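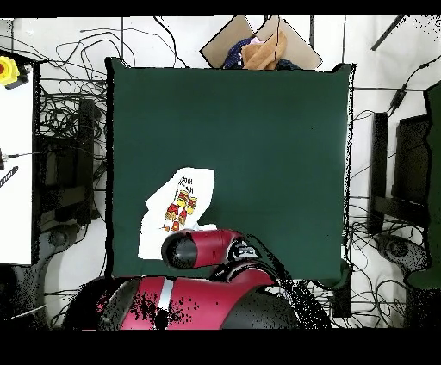
T-shirt on the green cloth, box of clothes behind.

Quick one, it's late and I promised Jianguo I'd write the rules up before Saturday. We keep a list for the folding cell at Drundthorpe. It used to be on a whiteboard. Then the whiteboard got wiped. So now it's going here where I can find it.

Stop button first. Everyone in the room points at it before the arm gets power. Feels silly, do it anyway. And if you move a stand or a panel, you point again, because your hand remembers the old spot.

Cables. I know. Our written rule says no loose cable in the walking path, and I am the worst offender. Qiuyue wants them taped or bundled before every run, and she's right. I tripped in August and took a monitor input with me, lost an afternoon. New wording: if you can't walk to the stop button without looking down, you don't start.

Hands. No hands over the cloth while the arm is live. Not to fix a sleeve, not "just a sec". Pause, wait for the Fan panel to say paused, out loud say "going in", then reach. Out loud "clear" when you're back. Two people minimum, one of them does nothing but watch. No phone for the watcher!

Speed — capped at 900 on the Zellov scale for anything new, whatever the person with the deadline says. You can raise it after 11 clean runs in a row with the same kind of garment. A shirt doesn't count for a towel. Jianguo wanted 2 clean runs, we argued, I won. 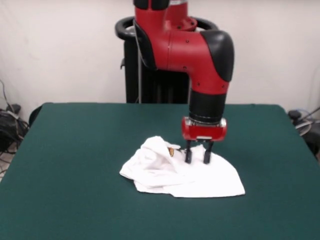
Fingers down on the white cloth, near a fold.

Contact is the bit I keep rewriting. The Cuvov manual gives you a page on people and one line on the table. So ours: fingertips can press the cloth, they should never drag the felt. Any scrape noise, stop and re-zero the height. Don't "see if it clears up".

Also check pockets and folds before the pile goes down. Coins, tags, a pen once. Anything hard goes in the tray.

Logging. Every stop gets a line, even the dumb ones. Time, who, what garment, what you heard. We're at 383 lines and teh dumb ones are the most useful by far, half of them are the same bad starting height.

Still open: who signs off when Qiuyue is away, and whether the watcher swaps every hour or every half hour. I say half. Comments open if you run somthing similar, I'd like to see your list.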